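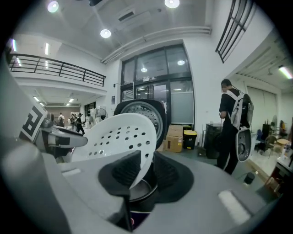 Drilitz held its open day on 7th May and I went along with my neighbour's son, who is 12 and had been asking since December. They have the ground floor of a building on the Wurkstead estate, with a mezzanine over the far end, and they let visitors wander in through the glass doors in small groups. The part I spent longest on was the hand-held grippers. You hold one, do a job with it, and the recording is used later to teach a robot arm the same job. The pads are dark foam with ridges across them, and they will take hold of something as awkward as a white disc full of small round holes, gripped between the pads and tilted up. I had expected rubber or bare metal.

Oisín Nic Giolla ran our session. He said they had 1,041 recordings so far of the jobs on their list, and that a good many more had been thrown away for being too slow or too clumsy. Mine would have gone the same way. I had a go at moving a cup from one table to another and dropped it twice. The boy managed it first time.

You feel the weight after a few minutes, mostly in the wrist. Several of the people working there had backpacks on as well as carrying the grippers, and I did wonder how they get on over a whole afternoon. Oisín said they swap over every half hour or so.

There was a second demonstration, from a firm called Cilemel, with an arm that sorts parcels. It stopped 4 times while we were watching and had to be restarted by hand. The man in charge of it was quite open about this and said the labels were the trouble.

Tea was upstairs and free. Parking was not, and the machine only takes coins. They are planning another open day in December, and booking is by email again.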